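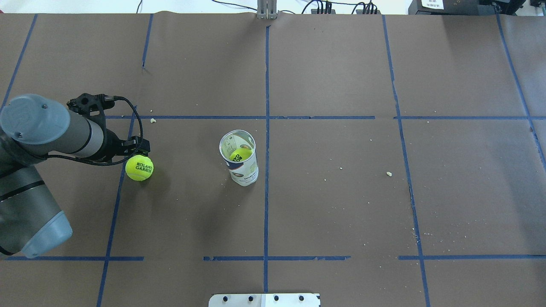
Re: parallel grippers on round things

On a morning in January, Gayan Patwary wrote:
> We ran the Treltach fingers on tennis balls and gave up. Fine on
> boxes, hopeless on anything that rolls. Has anybody on the list
> had better luck, and with whose gripper? We were at 70 on the
> force setting and the felt still slipped.
>
> Also, does the Dradia controller keep its force setting after an
> emergency stop, or is it just ours that forgets?

Gayan,

Ours forgets as well. I wrote to Dradia and was told it is a feature, so at least we both have the feature. Put the setting at the top of your pick routine and stop trusting the pendant.

On the fingers: we have been through both the Treltach and the Mondal, same arm, same balls, lifting one off the table and dropping it into the clear tube it was sold in. The tube is the hard bit. A ball goes in with very little to spare, and if you come down a hair to one side you have invented skittles.

Over 500 tries each, the Treltach missed 47 and the Mondal missed rather more, which annoyed me, as I had already told everyone the Mondal was the better one. I will say for it that the drops were tidier. 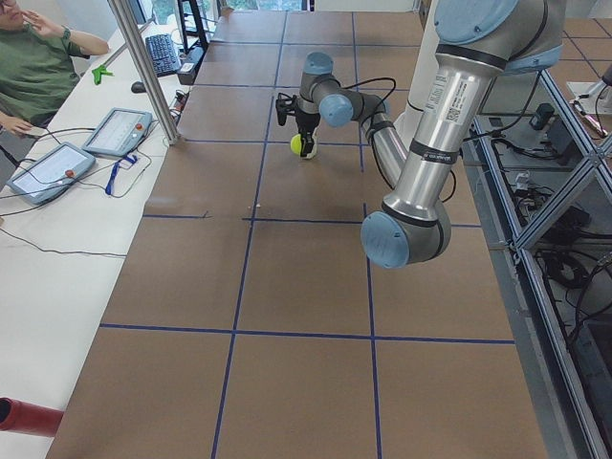 What helped most was free. Close on the ball at its widest point, which means going lower than feels polite, and slow the last bit of the close right down. I would try that before you touch the force again. At 70 you are mostly squashing felt — ours sits well under that now.

If you mark out your table, use tape you can see from both cameras. Ours is dark blue on brown, and it has saved me a good deal of squinting at offsets.

I have not tried the Zollano. They quoted us 732 for the fingers alone and I went for a walk.

Can you send me your approach heights? The log will do, no need to tidy it.

> Fine on boxes

Lucky you. Ours drops those too, but that's another thread.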